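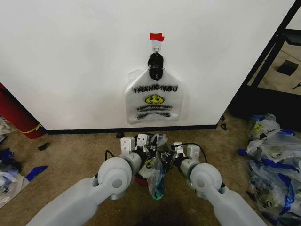

How long should you keep paper receipts? For most everyday purchases, until the return window closes, and for anything with a warranty, as long as the warranty runs.

I worked this out after going through my own pile over the weekend. I had been keeping every receipt since I moved into this apartment, in two shoeboxes under the bed. Groceries, gas, parking, a haircut. Most of the ones printed on thermal paper had faded so far that I could only read the store name.

My method now is simple. Groceries and takeout go in the recycling the same day, unless I need to check a charge. Some towns don't want thermal paper in with the recycling, so look that up where you live. Mine doesn't, and those go in the trash.

Clothes and small household items stay in an envelope until the end of the month after I bought them. The stores I use allow 30 days or less, so that covers it.

Bigger things get a folder. In August my Skasteo dehumidifier stopped working. It cost me $109 and had a two-year warranty. I found the receipt at the bottom of the second box, almost blank. The Skasteo people wouldn't take a photo of it because the date couldn't be read. I ended up sending my card statement, and after three emails they accepted that. It would have been one email if I had scanned the receipt when I bought the thing.

So now I scan them. I use the Catard app, the free version, which holds 600 pages. I name each file with the store and the item and leave it at that. I tried sorting by category for a while and could never remember if a lamp was furniture or electrical.

Anything I might need for taxes I keep on paper and as a scan. I'm self-employed part of the year, so that is office supplies, postage and mileage. I keep those for seven years, which may be longer than I need to. If you're not sure about yours, ask whoever does your return.

Loan Lương wrote to me after my last post to say she staples the receipt to the front page of the manual and puts both in a drawer. I like that for appliances. It doesn't help with fading, but at least you know where to look.

I'm down to one folder and one envelope. The shoeboxes are holding shoes again.

Posted 11 Nov 2024
14 comments | 2 shares

Recent posts
Canceling a magazine subscription by mail
The Grallska kettle after one year
What I keep in the glove compartment
Van Loon notebooks, lined or blank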